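Sécher le linge dans un petit appart sans balcon, vous faites comment ?

Peiyu_B
Posté le 23 mai 2020
Salut tout le monde ! On a emménagé en avril dans un deux-pièces sans balcon et je deviens chèvre avec le linge. Ça sèche mal, ça sent le renfermé, et l'étendoir bouffe tout le salon (le chat dort dessus en plus). On m'a parlé d'un sèche-linge à 400 euros mais franchement je ne sais pas où je le mettrais. Vous avez des solutions ?

toivo.t
Pas de sèche-linge ! Le mien a tourné 2 ans et il m'a feutré tous mes pulls. Essore plus fort, ouvre la fenêtre matin et soir, et surtout pends en hauteur, l'air chaud monte. Pour les petites pièces, un cintre à pinces et c'est réglé.
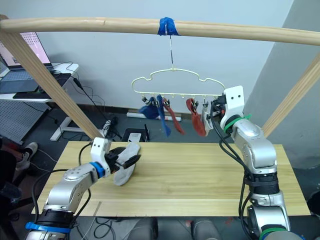 Et ne mets jamais tout le même jour. Moi je lave le blanc un soir, la couleur deux jours après, et entre-temps la pièce a le temps de respirer.

Shobha Thampi
Pas d'accord sur la fenêtre, désolée. Chez moi, au rez-de-chaussée côté cour, quand il pleut dehors je fais entrer plus d'humidité qu'autre chose. J'ai pris un déshumidificateur d'occasion, à peu près 100 euros, et le linge du soir est sec au réveil. Bon, il fait un bruit de camion, je ferme la porte et puis voilà.

toivo.t
Et la facture d'électricité, on en parle ?

Shobha Thampi
Moins que ton chauffage fenêtre ouverte, à mon avis :)

Ohemaa_A
Vous allez vous fâcher pour des chaussettes, les gars ! Moi je suis équipe cintre à pinces aussi, mais accroché à une barre, pas à la poignée de porte comme je faisais avant (ma mère a tout pris sur la tête, on en rit encore). Les torchons, je les plie en deux sur le radiateur éteint.
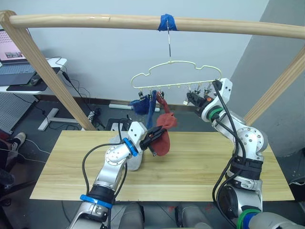

Le cintre nuage, crochet fixé à la barre avec du ruban bleu.

Par contre pour les draps je n'ai rien trouvé de bien, je vais à la laverie.

Peiyu_B
Oh merci, que d'idées ! Je commence par le cintre, et je surveille les annonces pour un déshumidificateur. Shobha, le tien, tu le vides tous les combien ?

Shobha Thampi
Tous les matins en hiver, beaucoup moins en ce moment. Prends-en un avec un grand bac !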